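Play kitchen sets collected in Brarkville

BRARKVILLE, 2025-02-08 - The toy library on Janevski Street has started to lend play kitchen sets to families, and it is asking residents to look in their cupboards for more pieces. The first sets have cups, bowls, a plate and some toy food, such as a ketchup bottle and a slice of orange.

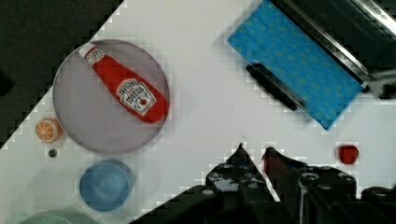 How long can a family keep a set? Each set goes home for 10 days, and it can be renewed one time at the desk.

The library received 215 pieces in December, most of them from homes where the children are already grown. Arben Kos, who sorts the donations, said that plates and cups come in easily but toy fruit is harder to find. A colander is also welcome - small children like to put everything in it and carry it to another room.

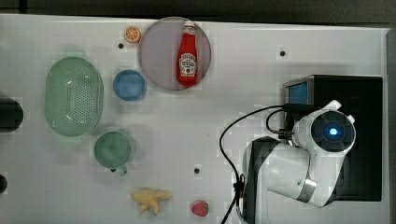

Pieces do not need to match in color. They should be clean, without cracks, and big enough that a child under three cannot swallow them. Donations can be left in the box by the entrance during opening hours, and 33 families are now on the waiting list.

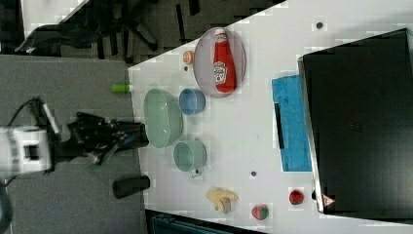 Nataša Stojanovska wrote on the library's page that her son served her lunch from the set four times in one afternoon, and she asked if a teapot could be added. The library answered that it is looking for one.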